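Home | About | TV | Books | Archive

Giving Up on Flolley

I watched four episodes of Flolley and I'm done. Charalambos says it picks up once the brother comes back, but each episode runs 90 minutes and I don't have it in me.

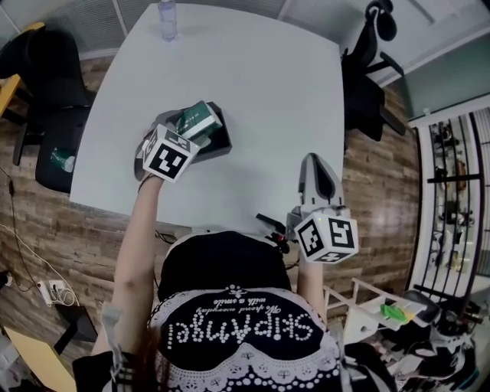

What I watched instead

I went back to Linham, the old one, before they recast the doctor. The first season is slow too, but people in it finish their conversations.

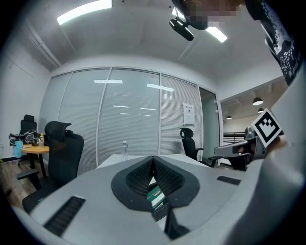

I'm up to the hospital fire now and plan to stop before the wedding, same as last time.

Recent posts
Musa, Season Two
Rereading Giannakopoulos
What I Watched in April

© Rafail Alexiou | Contact | Back to top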